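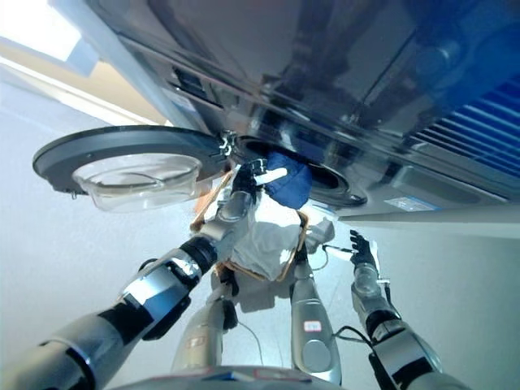
**Laundromat** (also *coin laundry*, *coin wash* or, in parts of Australia, *laundrette*) is the usual name for a shop in which members of the public wash and dry their own clothes in machines belonging to somebody else. The term covers everything from a pair of top-loaders under the stairs of a caravan park to a purpose-built hall with folding tables, vending machines and a television fixed permanently to a channel showing home renovations.

## Terminology

Usage varies by region and is defended with more heat than the subject requires. Canadians overwhelmingly say *laundromat*. Australians say *laundromat* when giving directions and *laundrette* when feeling nostalgic, and either may be found on the same awning. *Washeteria*, common in parts of the southern United States, has made little headway in either country. A *service wash* is one in which the customer hands over the bag and goes away. A *drop-off* is the same thing, priced differently.

## Layout and equipment

Washers are generally placed along one wall and dryers along the opposite one, leaving an aisle down which two people with full trolleys cannot pass. Front-loading washers predominate in newer shops, as they use less water than top-loaders and spin faster, shortening the time needed in the dryer. Top-loaders survive in older premises, where they are valued by customers who like to throw in the sock they have just found on the floor.

Commercial washers are commonly sold by load capacity. A small machine takes the weekly wash of one person; a large one takes a doona, a sleeping bag or the entire kit of a junior football side. The largest machine in any laundromat is traditionally in use.

Dryers may be gas or electric and are often stacked in pairs. The upper drum is suited to tall customers and the lower drum to those with sound knees. Lint screens are the responsibility of the operator, the customer or the previous customer, depending on whom one asks.

## Payment

Coin mechanisms were for decades the defining feature of the trade. In Canada, the arrival of the one-dollar and two-dollar coins spared customers from carrying rolls of quarters, though many machines went on demanding quarters long afterward. Australian machines have favoured the one-dollar and two-dollar coins, with the change machine occupying a position of great strategic importance beside the door.

Stored-value cards and phone apps have since replaced coins in many shops. Cards are typically reloaded in fixed amounts that do not divide evenly by the price of a wash, leaving a small balance that the customer is free to admire — indefinitely, in most cases.

## Etiquette

Few laundromats publish a full code of conduct, and the signs that do exist tend to address a single past incident. Posted rules commonly prohibit dyeing, the washing of horse blankets, and sitting on the machines.

The central unresolved question is how long a finished load may be left before another customer is entitled to remove it. Opinion runs from no time at all to the close of business. It is widely accepted that removed clothing should go in a clean basket or on a table, and that the person who removed it should be looking at a magazine when the owner returns.

Saving a dryer by placing a jumper in it is recognised in some neighbourhoods and treated as an act of aggression in others.

## The Trurkville case

The town of Trurkville is sometimes cited as an example of how a small place may come to have more laundry capacity than it needs. Its first shop, Govitz Coin Wash, opened with eight washers in a former shoe store and kept that number for 30 years. A second, the Sodow Laundrette, opened directly across the road and charged slightly less. Govitz responded by staying open until 10 p.m., Sodow by staying open until 11, and for one winter both traded around the clock to a clientele made up mainly of bakers.

The contest ended when the Ledesma Motel, halfway along the same block, opened its guest laundry to the public and undercut both. Govitz now does mostly service washes. The Sodow premises sell fishing tackle, although the floor drains remain and are described in the lease as a feature.

## Lost property

Operators report that single socks make up most of what is left behind, followed by pillowcases and children's hats. Retention periods differ. Unclaimed items are usually kept in a tub near the counter, then in a bag out the back, and are eventually passed to an op shop or thrift store, where some are bought by their former owners.

## See also

- Clothesline
- Dry cleaning
- Fabric softener
- Rotary hoist
- Shared laundry room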